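Padding and Aligning the Fingers of a Hand-Held Gripper

I have built two of these grippers at home, and my first pair could not pick up a ball without pushing it away. Round things are a hard test, because the fingers touch them only on a small area. The steps below are for printed fingers with a flat inner face. 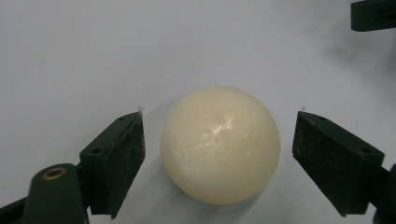 Written by Imai | 7 Dec 2021 | Filed under: Workshop

Step 1. Print the fingers
Print a left finger and a right finger, and leave them to cool on the plate before you remove them. My set took 77 minutes. Clean every screw hole by hand with a small drill bit. If you force the screw into a tight hole, the finger can split.

Step 2. Fit the bushings
Press the bushings into the links slowly, in a vise. The link must turn freely but without side play. I pressed my first one too quickly and had to print the link again.

Step 3. Prepare the table
Put a flat white board on your table. Mine is nearly 900 mm long. On a white ground you see the fingers well, and the ball does not roll so fast as on bare wood.

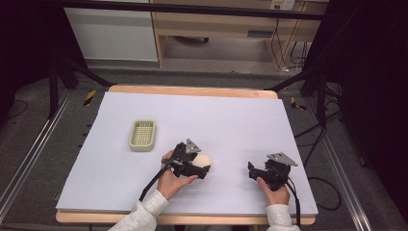
Both grippers on the board, with the basket on the left.

Step 4. Set the closing point
Close the fingers slowly on the ball. Both pads should touch it at the same height. If one comes earlier, loosen its screws, move the finger a little, and tighten again.

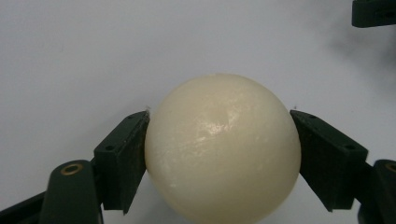 Do not squeeze more than you need — the links will bend before the ball does. Lift, wait, and put it down again. I repeat this 27 times before I trust a new setting.

Step 5. Check the opening
Open the gripper fully and compare the two tips. They should stand at the same height.
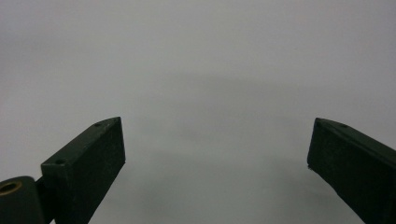 Write down the opening in your notebook, so you can find it again after a repair. On my build it is 74 mm.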